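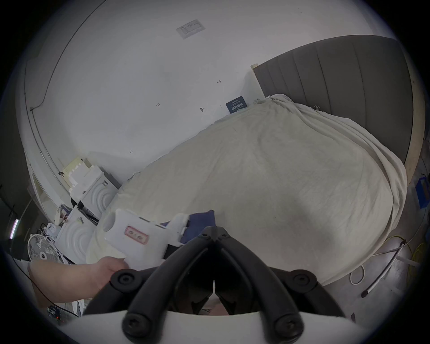

How a Bed Sheet Works

A bed sheet is a large, flat piece of cloth. A mattress is a thick box shape. Cloth that is flat has to bend to cover a box, and every place where it bends unevenly makes a fold or a wrinkle. Making a bed means moving those folds to where they do no harm.

What a sheet is made of

Most sheets are woven. Weaving uses two sets of threads. One set, the warp, runs the length of the cloth. The other set, the weft, runs across it, over and under the warp. Pull a woven sheet along its length or its width and it hardly stretches. Pull it from corner to corner and it stretches much more, and the little squares between the threads lean over into diamonds. This slanted direction is called the bias.

Where wrinkles come from

A wrinkle forms when there is more cloth in one spot than the surface below needs. A sheet pushed toward the head of the bed piles up there in ridges. A sheet that hangs over one side by its own weight bunches as it goes down. Long, low, slanted creases often mean that two opposite corners are being pulled harder than the other two.

Some creases stay after the cloth is flat. These are set creases. In cotton, the fibers were bent and held that way, usually by folding or by drying in a heap. Heat and a little water loosen them — an iron supplies both.

How to flatten a sheet

1. Clear the bed. Anything left under the sheet makes a bump.
2. Find the long sides of the sheet and match them to the long sides of the mattress.
3. Set the far edge first. Leave the same amount of cloth on the left and the right.
4. Stand at the foot and pull straight back with both hands.
5. Smooth from the middle toward the sides with a flat palm.
6. Tuck the foot, then the sides.

A cream sheet spread back to a white wall can look flat when it is not. Pale cloth shows a shallow wrinkle only by its shadow, so look along the surface from a low angle. 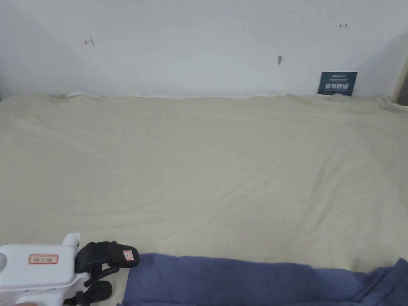 Why does the cloth bunch up at the wall?
The wall stops it. When a sheet is pushed forward and its edge cannot go any farther, the extra cloth has to go up, and it makes small ridges. Pull the sheet back toward the foot to take them out.

Words to know

Warp: threads that run the length of the cloth.
Weft: threads that run across it.
Bias: the slanted direction, where woven cloth stretches most.
Set crease: a fold that stays in the cloth after it is laid flat.

Written by Hajnalka Bakos. Checked by Pravesh Adams.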